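What the amnesty looked like from Treltdale

July 24, 2018

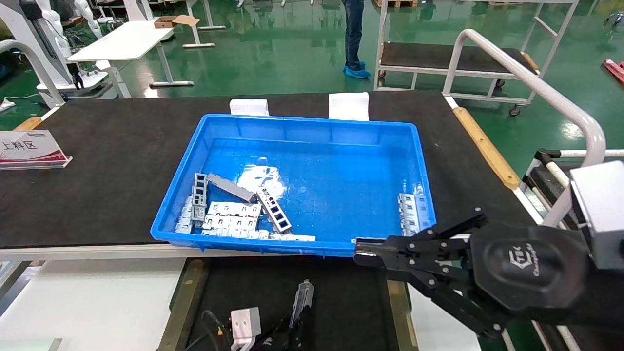
Svetozár Mikuš wrote to me after my June post and said I had the gun handover wrong. The men who came down from the Plekside hills did not bring in all their weapons on the first day, he said. They brought in the old ones, and the better ones came later, after the first two families had been let back into their houses. He lives closer to it than I do, so I asked around, and I think he is right. I have corrected the June post.

For anyone who did not read it, the short version is that a group which had been stopping trucks on the Kermani road for the better part of seven years agreed to quit. There was no big ceremony. The district office put up a tent next to the livestock market in Treltdale, and over a few days men walked in, gave their names, handed something over, and sat down to be asked questions. By the end of it the office had 83 names on the list. I was there for one of those days because I had to sell two goats, and the market was half shut on account of the soldiers.

I expected it to feel like more than it did. Most of the men looked tired. A lot of them were younger than I thought they would be. One was the son of a man who used to fix radios behind the bus stop, and people who recognized him did not say anything to him, but they did not leave either. His aunt brought him rice in a covered bowl and a soldier looked under the lid and let her through.

What I wrote in June was mostly about the tent. This time I want to write about the part after, which gets less attention.

The men were moved to the old school compound at Skavance. They stay there while officers take down what they know: who bought the stolen cattle, who carried the ransom money, where people were held. The office says this part has to be finished before anyone goes home. It was supposed to take a month. It is taking longer. A clerk I know told me they ran short of people who could write down statements in the hill dialect, so everything goes through one interpreter and then gets typed up twice.

Meanwhile the families come on Fridays. The bus from Treltdale to Skavance leaves at six in the morning and the road is bad after the second bridge. My neighbor goes every week to see her brother. She says he has put on weight and sleeps a lot. She also says he asks her each time whether the people at Plekside have agreed to have him back, and she does not know what to tell him, as they have not been asked.

I think that is the real problem. The agreement was made between the leaders and the district. The villages that lost animals and people had a meeting called for them, but it was held the day after the papers were signed. At that meeting the office read out a figure of 3,908 cattle reported stolen over the whole period. A man near me said the count left out anybody who had never bothered to report, and he started naming them, and it took a while.

There is some talk of compensation. I have heard it would be paid in animals and I have heard it would be paid in cash. I have seen nothing on paper. My cousin lost his whole herd the second year and moved in with his in-laws on the strength of it, and he has stopped asking. He told me he would settle for the road being safe enough to drive at night. So far it has been. I drove back from Kermani after dark last week for the first time since my daughter was small, and I passed two other cars and a man on a bicycle with no light. The checkpoint at the quarry was manned. They waved me on.

I do not know if it will hold. There was a similar deal before this one, with fewer men, and it came apart when the training they were promised did not start. Some of them went back up within the year. The people running this one say they have learned from that. The carpentry and welding classes at Skavance are meant to open once the statements are done, and I will believe it when my neighbor's brother tells her he has been to one.

Svetozár also asked why I use the word amnesty when the office does not. They say "surrender program." I use amnesty because everybody at the market does. If charges are brought against any of the men later on, I will change it.

The Friday bus has gone up in price again, by the way. If you are going to Skavance, bring small bills and your own water, and get there before the gate list closes at ten.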